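Teaching a two-armed robot to put file boxes in a cabinet
Posted March 4, 2025
Filed under: Shared workshop builds

This page covers the cabinet job on our two-handed build. It assumes your arms already move, your head camera is calibrated and you have the Dodico teleop software running. Ours is version 2310.

What you need
Two arms with multi-finger hands
A head camera and one camera at the wrist
A low cabinet with hinged doors
File boxes with a stiff front edge
Masking tape

Step 1. Park the robot at the cabinet
Drive up square to the doors and leave enough room for both of them to swing. Tape the wheel positions on the carpet so you can get back to the same spot. Tilt the head down until you have the top and the front face together. If the lock is set, the hand can't do anything about it, so turn the key before you start. A door that sits slightly ajar is the easier one to begin with, as a fingertip can get in behind the upper edge. 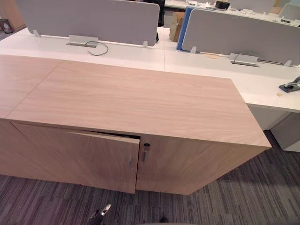 Step 2. Open the doors
Hook, don't pinch. Short vertical handles are hard to grip with thick fingertips. Pull slowly and back the arm away as the door comes around. We run this at 40 percent speed. Save the end pose of each arm once the doors are out of the way.

Step 3. Pick up a box
Set the grip force low and raise it in steps of 10. The Fujimoto hand controller takes values up to 1000, and you won't need anything near that.

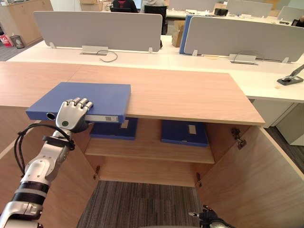

Grip settings depend mostly on where the fingers land. Put four fingers over the top and press the thumb against the front face. We hold the blue box near the right end of its front edge, and a box held off center like that will twist if you lift too fast. Route the wrist cable with a loop of slack before you try any of this. Ours came unplugged twice in November.

Step 4. Check the open hand
Open the fingers all the way before each approach and look at the wrist view. The thumb should be well clear of the fingers. If it drifts inward, rerun the Trarnotitz zero routine. 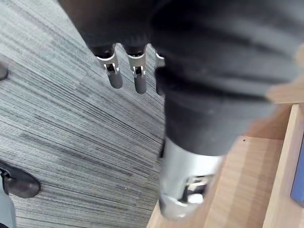
Step 5. Place the box and back out
Lower the box to the shelf, wait one second, then open the thumb first and the fingers after it. Withdraw straight back. Record the run under a new name and repeat from the taped position.

Parts
The glove material and spare hinge pins are on the Goltberg order sheet. Cut the gloves short at the fingertips or they bunch up at the joints.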